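Subject: Re: [kvam-walkers] Do you still wear your tracker on the long route?
From: Agata Testa
Date: 2025-02-25

Dear Katia and all,

What a good question, and I'm sorry it took me a while to sit down with it! On 889 of you reading this I can't speak for anybody but myself, so take the following as one slow walker's opinion.

Katia Piras wrote:
> I did the Castitz loop without my fitness band and felt oddly
> lost. My phone said 1357 steps to the first bench, which can't
> be right. Do the rest of you count, or just walk? And should
> we ask for step totals on the September sign-up sheet?
> Katia

I used to count everything. My daughter set me a goal and I was faithful to it, to the point of marching up and down the hallway in my slippers before bed, which my husband put up with very kindly.

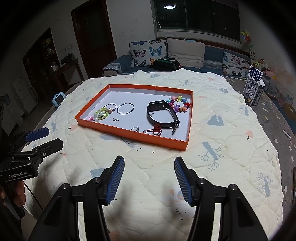

Then I had the trouble with my knee last fall, and the doctor told me to go by how it felt on the stairs the next morning. I've been doing that ever since and I enjoy the walks more. I stop for birds now. I talk to people's dogs. On the hill past the dairy I take as long as I please, and Dinesh Matubbar has been good enough to wait for me at the gate more than once (thank you, Dinesh!).

That said, I know Matvii loves his numbers, and if a total gets a person out the door in the rain then I'm all for it.

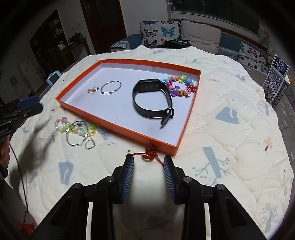 As for the sign-up sheet, I'd leave steps off. New people might think they have to qualify for something, and we lost a couple of nice folks that way when we asked for mile times. A line for "short route or long route" would tell the leaders what they need, along with a phone number.

One more thing while I have you: the bus to Castitz now leaves at 10 past the hour, so please don't trust the old leaflet.

Warmly,
Agata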